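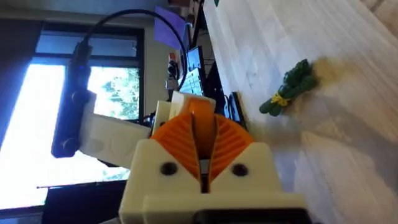
4.2 Daylight and the placing of work surfaces

The position of a work surface in relation to the window was the strongest single influence on how residents used their main room. Of the 195 households in the Letstead sample, more than half kept their principal table or worktop within arm's reach of the largest window, even where this made the room harder to cross. Residents spoke of the light first and the view second, although the two were seldom easy to separate in interview. In the room in Figure 3 the window is large and divided into panes by dark frames, with trees in leaf beyond the glass, and the daylight is strong enough to wash out much of the view. A dark, low horizontal shape runs along the bottom of the window area, and a small purple piece of paper is fixed to an upright surface. Both features bear on the argument of this section: the first concerns what is placed under a window, and the second what is fixed to the surfaces near it.

Figure 3. Large window with dark frames, trees outside.

Items standing below windows were recorded under four headings: seating, storage, work surfaces and equipment. Storage was the most common in the Morner flats, where the sills are deep and the heating pipes run along the inner wall. In the Dolan houses the pipes run beneath the window, and residents tended to leave a gap of a hand's width between the wall and whatever stood there. Several had cut down older pieces to fit. Height mattered more than depth. Where an item rose above the sill, residents reported moving it within the first year; where it stayed below, it was usually still in place at the second visit in December.

Notes, lists and reminders formed a separate part of the survey. The coding scheme set out by Hallgrímsson was used without change, except that calendars were counted apart from other paper. A total of 1,476 paper items were logged on walls, doors, cupboard fronts and similar upright surfaces. Roughly a third were within one metre of a window. Coloured paper was more common here than elsewhere in the home, and residents gave a practical account of this — white paper was said to be hard to pick out against a pale wall in full light. Some also mentioned fading, and replaced notes that were still needed when the colour had begun to go.

Glare was the most frequent complaint. It was raised in rooms facing south and west, as would be expected, but also in a number of north-facing rooms with pale walls. Trees outside were said to help in summer. Residents on the upper floors at Morner, whose windows stand above the tree line, were the most likely to have fitted blinds, and the least likely to say that they were content with them. The Femance blocks were left out of this comparison, as blinds are supplied there at the start of each tenancy.

The effect of window frames was not part of the original design and is reported here only briefly. Residents with dark frames described the view as "split up" more often than those with white frames, but the two groups differed in the age of the building as well, and the present data do not allow the two to be told apart. The matter is taken up again in Section 5, together with the question of curtains.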